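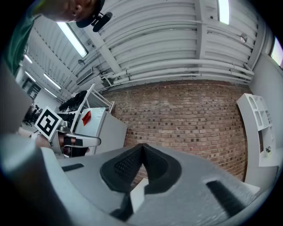 Jan 5, 2023

Back in Jomham since last night. The bus from Cemodberg took five hours because the lower road is still closed, and I slept through most of it.

The winter screenings are done. We showed four documentaries in the culture house and one in the school at Phetsri, where the gym has a better floor than ceiling and the sound goes straight up and stays there. The last night had 135 people, which is more than the hall has seats for. Extra chairs came over from the library and have to go back by tomorrow noon. I wrote that on my hand so I wouldn't forget and then washed it off doing dishes.

The film about the river pumping station got the longest talk afterward. I expected people to ask the director about the shooting, how long it took, who paid. They asked about their own water. A woman in the second row said the pipe on her street had been reported 6 times and she had the letters with her, in a plastic folder. Somebody from the town office was there and said he would take copies. He did take them. I don't know what happens after that.

Phetsri was quieter. Some 100 people came, most of them students who had been told to. A few left at the break. The ones who stayed wanted to know why all the films were sad. I said two of the five were funny in places and they did not agree. I should put a short one first next time, and keep the discussion under half an hour, because the last bus leaves at nine and people start looking at the door well before that.

Things to settle before February:

The hall in Dalter. They want a deposit now and they never did before. I called twice and got the same recording.

Subtitles for the second program. Two files have the old timing and run late by a few seconds. I noticed it at the first showing and then couldn't stop noticing it.

The projector bulb. It lasted, but the picture was getting yellow on the final night.

The activists' group in Cemodberg wants to do a screening of its own with our equipment. I am for it. The insurance is in our name, so I have to read the contract first, all of it this time.

Cold today, minus something. I stayed in and answered mail until four. Made soup with the last of the potatoes. The receipts are in the blue envelope on the shelf, except the one for gas, still in my coat.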